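Kustdale open day, or how I spent a Saturday's worth of gas looking at mattresses

I should say up front that I don't like open days. A company that wants you to see its factory has already decided which part of the factory you will see. But my sister-in-law had a spare ticket for the Bognár mattress works in Kustdale, and I have been sleeping badly for two years, so I went.

Parking was in a field. Signs told you to follow the yellow arrows, and the yellow arrows led to a hedge. Maybe thirty of us ended up walking back along the road with our free tote bags. The tote bag had a pen in it, a coupon and a leaflet that used the word "sleep" so many times I stopped reading it as a word.

The tour was led by Grażyna Pietrzak, who has been in the finishing department for a long time and was by far the best thing about the day. She talks fast and she doesn't smile when she's supposed to. A man at the front asked her if the foam was natural and she said, "It's foam." I would have bought a mattress from her on the spot if she had been allowed to sell me one.

We started in the spring hall, which was loud enough that they handed out earplugs. Wire goes in at one end and comes out as coils, and the coils get dropped into little fabric pockets. The big model, the Westthorpe, has 1155 springs. The cheaper one, the Udano, has 403. A sign on the wall made a great deal of this. I asked whether anyone could feel the difference between 1155 springs and, say, 900. Grażyna said it depends on the wire and the height and what is on top of them, and that a person who only looks at the spring number is going to get a bad bed sooner or later. The young guy from marketing, who had been walking behind us the whole time, suddenly wanted us to move along to quilting.

Quilting was the part I enjoyed. A long machine stitches the cover in one go, with the needles all moving together, and when a thread breaks somebody has to find which one. The woman running it found hers by ear. I stood there longer than the group did and had to catch up.

Then the testing room, and this is where I started to lose patience. There is a heavy wooden roller that gets dragged back and forth over a mattress to show how it wears. Fine. But the roller was going over a brand new mattress, for show, and the worn ones were not out. I asked if we could see one at the end of its test. They were "in a different building." I asked which building. It was a different building that was not on the tour.

They also have a fifteen-minute "sleep profile" where you lie on a bench and a screen tells you whether you are soft, medium or firm. I came out medium. My brother came out medium. The two women ahead of us in line, one of them half the size of the other, came out medium. The medium Westthorpe happened to be the one on offer in the shop. I'm sure that is how the numbers fell.

Speaking of the shop, the open day price was 279 off, shown in red next to a price that I had never seen that mattress sold for. I know because I looked it up in the parking field while we waited for the car in front to get out of the mud. Their own website had it at very nearly the "discounted" price the week before. I don't call that a lie exactly. I do call it a reason to keep your coupon in the tote bag.

Lunch was soup in paper cups and it was good. Leek, lots of pepper. There was a line, but it moved. The seats were all display beds, so you had people eating soup on the edge of a bed with plastic over it, knees together, being very careful. If you bring kids, know that they can't go in the spring hall under any circumstances, and there isn't much for them otherwise besides a coloring table.

Would I go again? For the quilting machine and Grażyna, maybe. Not for advice on what to buy. I learned more from two minutes of her being blunt than from all the panels on the walls, and I noticed that none of the panels said how long the foam is expected to hold up. I wrote to them on 24 Mar 2025 to ask that and to ask about the worn mattresses in the other building. I got an automatic reply thanking me for my interest in better sleep, ticket number 3568. If a person ever writes back I'll add it at the bottom here.

I'm still on the old bed, by the way. I flipped it when I got home and that has helped a little.

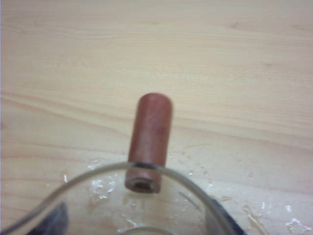
My brother did buy the Westthorpe, in medium, and he says it's fine. He also said that about the last one, for the first month.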